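Prera Tall Tapered Container, Frosted White

Sold by Fletavex Household, Povthorpe

A plain upright container in translucent white plastic, narrower at one end than the other, with a rounded edge at the bottom and a matte surface. It is the tallest of the Prera range we keep in stock and the one most people come back for when they want a second.

What it is for

Customers buy it for all sorts. It does well on a desk for rulers and long brushes, on a worktop for spatulas and whisks, and in a bathroom for combs and spare toothbrushes. Plenty go to hairdressers and small cafés. It will also do as a cover for a small pot plant in its own liner, though it has no drainage holes and you should tip out any water that gathers.

It is not sold as a drinking cup and we do not recommend it for one. The shape does confuse people.

The finish

The frosting is part of the plastic and will not peel or rub off. Light passes through it, so you can tell from outside how full it is, but you will not be able to read a label through the wall. In a bright room it looks white. Under cooler bulbs it can take on a slight lilac tone, and two customers have sent one back thinking they had been given the wrong colour. There is only one colour.

A matte surface does show finger marks and grey smudges more than a glossy one. They usually come away with warm water and washing-up liquid on a soft cloth. Leave it to dry upside down. Please don't use scouring pads, which leave shiny patches that can't be put right afterwards. Biro and felt tip should be wiped off the same day if possible.

Details

Material: translucent plastic, frosted inside and out
Colour: white
Shape: round, tapered
Height: 27 cm
Lid: none supplied
Dishwasher: top rack only, up to 30 degrees
Microwave: no
Stacking: yes, when empty
Sold: singly or in a sleeve of 7

Stacking and storage

The taper lets empty containers nest inside one another, so a full sleeve takes up little more floor space than a single one. If two stick together, run warm water over the outer one for a moment and twist. Pulling straight up tends to make it worse.

Don't store them next to a radiator or on the parcel shelf of a car. The rim can go out of round, and once it has, it won't nest properly.

Stability

Being tall and light, it can be knocked over if it is empty or if everything in it leans the same way. Put the heavier things in first, handles down. A handful of clean pebbles in the bottom helps if you are using it for dried flowers. Soft seats and cushions are a poor place to stand it up – use a flat, hard surface.

Compared with the Prydderch

We are often asked how this differs from the Prydderch container, which is close to it in price. The Prydderch is shorter and has straight sides, so it holds more small items but does not nest. It also has a glossy finish, which is easier to wipe. If you want something for a drawer or a low shelf, buy the Prydderch. For long utensils the Prera is the better choice, and it is the one we use on our own packing bench.

Delivery and returns

Single containers go out in a cardboard box with paper padding, sleeves in their own carton. Orders placed before midday on a Monday normally leave Povthorpe the same afternoon. Unused items can be returned within 30 days. Please check for cracks along the rim when you open the parcel and let us know before you put it to use – we will send a replacement and you need not post the damaged one back.

Replacement sleeves are listed under the same name on the order form. Trade customers should ask for the sleeve price when ordering 2 or more.
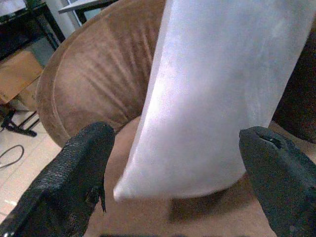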